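**Ticket 551 - Pirden gripper drops out of position mode on lamp pick**

Status: open
Opened: Monday, January 16, 2023

Setup: white arm, Pirden two-finger gripper, Zirwood controller. Same pick program as the Böttcher comparison in November.

Symptom: controller reports fault 13 on the close command and the gripper falls back to force mode. Seen in 3 of 400 cycles, always with the lamp as target. The Böttcher gripper ran the full set with no fault.

Tried so far:

- Reseated the tool connector. No change.
- Swapped the gripper cable for the Pluvholm spare. No change.
- Lowered closing speed one step. Fault still logged, but later in the run.

Not tried: older gripper firmware, second controller.

Next: hold at the pre-grasp pose and log supply voltage at the tool flange during close - a dip there would explain the mode change. Leave the program as is until the log is in.

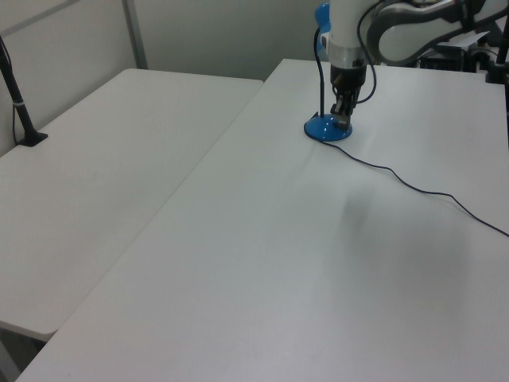
*Pre-grasp pose, fingers just above the lamp base.*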